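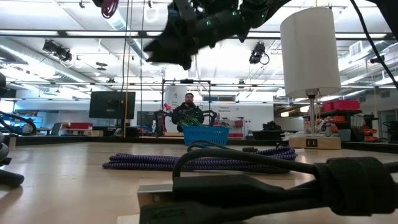 Rope, Baskets and a Clear Table: A Talk with Anjani Harahap

November 19, 2020

Anjani Harahap looks after the rope at Odgate, and she has strong views on how it should be put away. She started in March, when the stock was kept in one bin by the door.

"I pulled out 71 pieces on the first day," she says. "Most of them were tied to each other. It took me the whole afternoon to get them apart."

Her method now is simple. Each rope is laid out on the table in long, flat loops, then lifted into a basket. She prefers mesh baskets to closed bins. "You can see what's in there from the side," she says. "And air gets in, so a damp rope has a chance to dry."

I asked whether color matters. She said it does, mainly for finding things.

"Purple and green are easy to tell apart from across the room. When everything was white, people took the wrong length and cut it." She lost 30 feet of good line that way before she changed the order.

Green rope goes in last, one end first, and she lets it hang straight over the basket before lowering it.

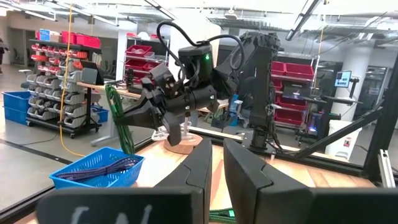 Green rope held above the blue mesh basket.

"If it hangs for a second, the twist comes out," Harahap says. "If you push it in by the handful, you'll pay for it later."

Her coworker Domingo Riquelme does it differently. He ties each coil in the middle and stacks them, a habit from his years at the Pullstead warehouse. Harahap has tried it and went back to loose coils — the ties got lost, and she was always hunting for more.

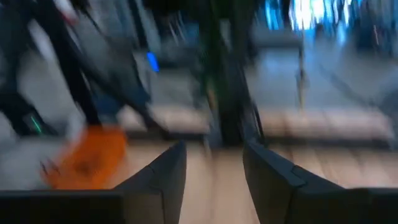 They do agree about the table. Both want it wiped down before any rope is laid on it, and both want cables kept to one side. "Grit gets into the braid," Riquelme told me. "You feel it in your hands the next time you use it."

Harahap plans to label the baskets by length this winter. She has the tags already and is waiting on a marker that will write on them.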